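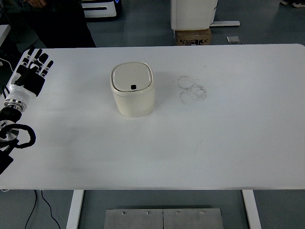
Left hand open, small bin out on the table.

Checking the left hand before a bin session

Every cell at Prutport has its own temperament, and the bin cell sulks. Give it ten minutes before you ask it for anything.

1. Park the arm at the left of the table and open the hand fully. All five fingers should spread. If one lags, run the open command again before you reach for a screwdriver.

2. Look at the cable loop by the lower arm. It needs slack. I once tidied it with a cable tie, very smartly, and spent the afternoon replacing the cable.

3. Check the wrist coupling by hand with the power off. It should be snug. Snug does not mean a feat of strength.

4. Stand the bin on the tabletop, clear of the fingers, with the small black square on its lid towards the front edge. The ring marks on the table are not a target, whatever the last person told you.

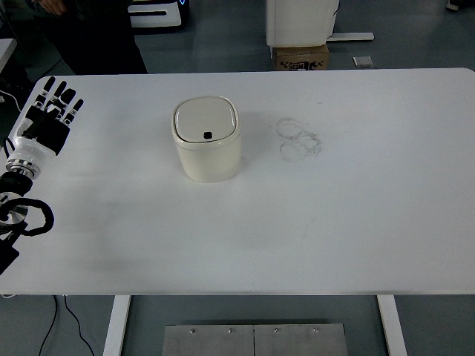
Charalambos Dimitriou wrote in to say that he re-homes the fingers every 200 cycles and that waiting for 1,000, as the old Mahmoud notes suggest, is asking for a stiff thumb. I've tried it his way since September and will grudgingly pass it on.

5. Run 17 slow open-and-close cycles with nothing in the hand. Listen for clicking.

6. Write the result in the log, including the runs you'd prefer to forget, then bring the speed up to setting 2.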